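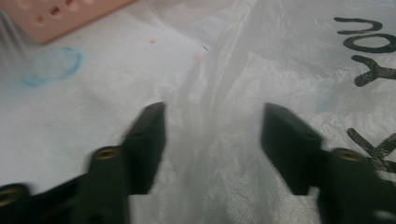 Ticket 782 – fingertips skid on thin plastic bags
Product: Bravent hand-held gripper, pair
Opened: 2020-05-04
Status: open

Hi all, me again! I'm comparing the Bravent pair against our older Jernis set, and I've hit something I can't sort out alone. Small bottles and tubes are fine with both. The trouble starts with a plain shopping bag. When I try to pinch a fold, the Bravent tips close, the plastic slides out sideways, and I'm left holding air. The Jernis set gets it most of the time, and it's a much clunkier tool (sorry, Jernis fans).

What I've tried so far:

Wiped the tips with alcohol. No change.
Swapped left and right. The slipping stayed with the same gripper, so I don't think it's my weaker hand.
Went back to the February firmware. Same thing, plus the width readout got jumpy, so I put the current one back on.
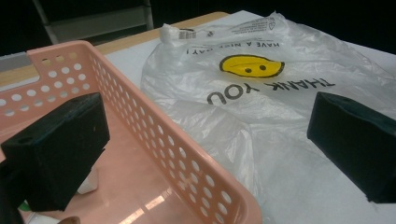 Coming in at a shallow angle helps a bit, but then I tend to push the bag along the table before the fingers close. Steeper is better for the fold and worse for seeing what I'm doing. I ran 22 pinches at each angle and the shallow ones won by 8, which I wouldn't call a fix.

One more thing – the log throws code 903 on the right gripper now and then, usually when I close it fast. I can't find that code in the manual. Is it a motor thing or a cable thing? I've reseated the cable twice and it still comes back.

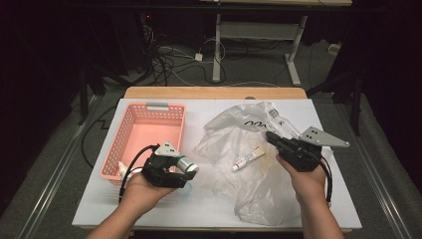
Umex support: Thanks for the detailed notes. 903 means the two finger positions disagreed during a close, so please rerun the zero routine with the jaws empty before you touch the cable again. For the slipping, could you check whether the tips meet flat at full close? A small gap on one side would let film slide out. Send us the log from after the zero run and we'll take it from there.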